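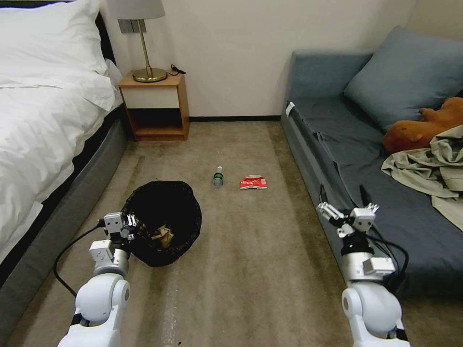 床のごみを袋に入れるまで　双腕片づけロボット「Hureo」レンタル版

掃除機をかける前の片づけは、掃除機をかけるより時間がかかる。ロボット掃除機も、ペットボトルや菓子の袋が転がった部屋では役に立たない。Brustelixが11月に受け付けを始めた「Hureo」は、その手前の作業を受け持つ双腕ロボットである。白い腕が2本あり、それぞれの先に二本指のグリッパーが付く。

料金は月額1399ドル。設置と初回の調整が含まれ、最低契約期間は3カ月となる。家庭で気軽に払える額ではない。主な客として想定されているのは、短期貸しの部屋や社宅を管理する会社だ。

試用したのはFollwoodにある寝室で、ベッドとソファの間がカーペット敷きの通路になっている。床には緑のキャップの透明なペットボトル、赤い菓子の包装、丸めた茶色っぽい紙。ソファの上にはぬいぐるみがあり、脱いだ服がかかっている。床に口を開けた黒いごみ袋を置き、ごみだけを袋に入れるよう指示した。

袋は思ったより難しい相手である。箱と違って口の形が定まらず、触れれば縁が倒れる。Brustelixで動作設計を担当するRanda Yammineによれば、開発で最も手間がかかったのもこの部分だった。「最初は硬いごみ箱を付属させるつもりでした。ただ、管理会社の方に聞くと、現場では袋しか使わないと言われまして」。現在の標準動作では、左腕が袋の縁に付き、右腕が物を拾いに行く。左右の役割は設定画面で入れ替えられる。

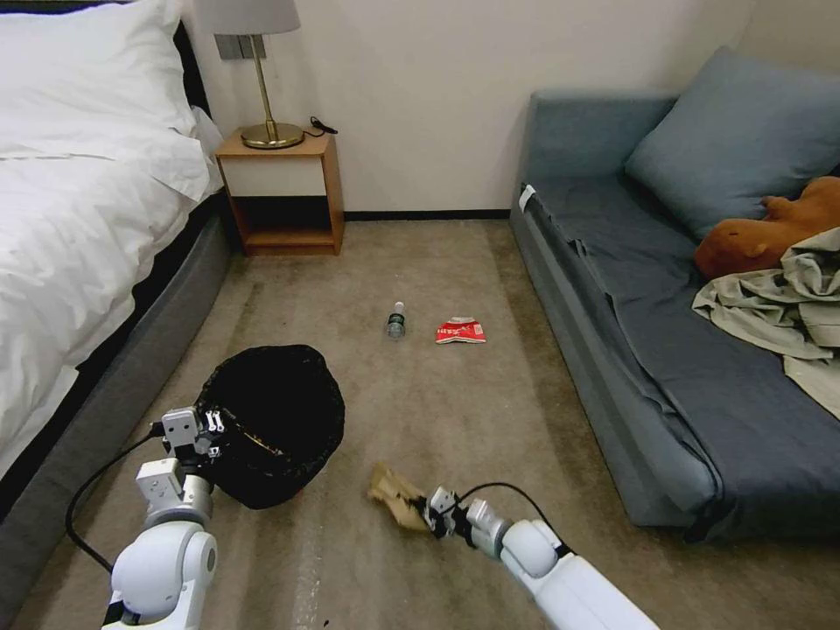 紙は形が崩れやすいので、指の閉じ方を弱めた「柔らかい物」の設定を使った。つかみ方の設定はほかに「容器」と「薄い物」があり、初期状態では自動で選ばれる。自動のままでも動くが、選択に少し間があく。同じ種類のごみが多い部屋なら、手動で固定したほうが待たされない。

音は静かで、隣の部屋で電話をしていても気にならなかった。気になったのは腕から床に垂れる黒いケーブルである。狭い部屋では人が足を引っかけないよう、作業中は立ち入らないほうがよい。説明書にも同じ注意がある。

ごみと私物の区別は、場所で決める方式を取っている。「床の上だけ」を選べば、ソファやベッドの上の物は対象から外れる。わかりやすい反面、床に落ちた靴下や充電器をどう扱うかは利用者が先に決めておかなければならない。迷った物には触れずに一覧で知らせる設定があり、最初の1カ月はこれを勧めたい。

重さの上限は片腕で600グラム。飲み残しの入った大きなボトルは対象外になる。液体の拭き取りやカーペットの染み抜きの機能もない。あくまで拾って袋に入れる機械である。袋の口を縛る動作は準備中とのことで、今は人が縛って運び出す。

Ruddockで貸し部屋を管理するCarys Owenは、試験導入の段階から使っている。「清掃の人が来る前に床が見えているだけで、段取りが変わります。ただ、部屋から部屋へ移すのに2人要るのは困ります」。移動用の台車は別料金で、階段のある建物では使いにくい。

本誌としては、同じ間取りの部屋を多く抱える事業者なら検討に値すると考える。1部屋だけの家庭は、購入版の価格が出るまで待ってよい。

コメント

kusunoki_h
月1399ドルだと、うちの規模では清掃を1回増やすほうが安いです。台車の料金も載せてほしかった。

まるた
袋を縛れないのは惜しい。そこが一番面倒なのに。

room_kanri
社宅の管理をしています。迷った物の一覧は写真付きで出ますか？文字だけだと確認に行くことになりそうです。

みなと
犬のおもちゃが床にある家はどうすればいいんでしょう。全部ソファに上げておくしかない？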